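Section 4. Recording Examples in the Simulated Dining Room
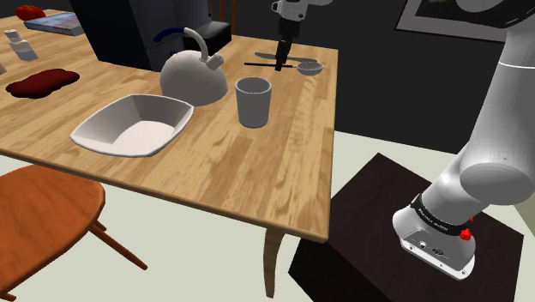 4.1 Before you record

Read this section even if you have recorded examples in another room. The dining room has its own bad habits, and most of the discarded sets we get back from the Bretport group were made by people who skipped ahead to the Record button.

An example is one full run of one task by one operator: start pose, motion, release, end pose. The learner copies whatever you give it. If you hesitate over the knife for four seconds, it will learn to hesitate over the knife. The sales sheet for Nidance says the training stage "smooths out operator noise." We have not seen it do that to any degree you should count on.

1. Open Nidance and load the dining room file. Wait for the shadows to settle before touching the controls.

2. Check that both grippers answer to the hand controls. Move each one a little and bring it back. If one lags, restart the session. Do not record through the lag and hope to trim it later.

3. Pick one task from the task list. The stock tasks for this room are:
Pick up the black-handled utensil and set it down on the red pad.
Move the gray cup to the other side of the kettle.
Place the spoon in the white bowl.

4. Type the task sentence exactly as listed. "Grab the fork thing" is a different task as far as the learner is concerned, and you will end up with two piles of examples that don't help each other.

4.2 Recording a run

5. Press Shuffle. This moves the small items on the table within their allowed areas. The furniture stays where it is.

6. Look at the result before you go on. Shuffle sometimes leaves the utensils so close together that no clean grasp exists. If so, press Shuffle again.

7. Press Record and wait for the tone.

8. Bring the gripper down over the item with the fingers vertical. Slow down for the last stretch. The black handle is thin and the fingers come very near the tabletop, so a small error in height ends in a collision.

9. Close, lift, carry, lower, open. Back straight up before moving sideways.

10. Press Stop, then mark the run Good, Bad or Unsure. Unsure is a real choice. Please use it.

CAUTION: The simulator does not punish you for touching the table. A gripper can push into the wood, slide along it and still come up holding the spoon, and the automatic checker will mark the run as a success. Try the same motion on hardware and you will be ordering new fingers. Mark these runs Bad no matter what the checker says.

NOTE: The checker looks only at where the item ended up. It has no opinion on how it got there.

4.3 How many runs

The default target is 200 runs per task. Version 3 of the Enden guide asked for 1,000, and we no longer see the point of it for this room. People got tired, the runs got sloppy, and the larger sets did no better on our own tests. We can't promise that 200 is right either. It is the number we settled on.

Stop and rest after every 20 runs. Watch the last two at full speed before starting the next batch. If your path has turned into a shortcut that skims over the bowl, throw out the batch back to where the shortcut began.

4.4 What these examples will not tell you

A set recorded here shows what an operator did with clean shapes under fixed light. It says very little about a real kettle with water in it. Treat any success rate from this room as a score for this room, and do not quote it to a customer.

For export settings, see Section 5. Users of the Thái keyboard layout should remap the Stop key first.

Last revised February 24, 2020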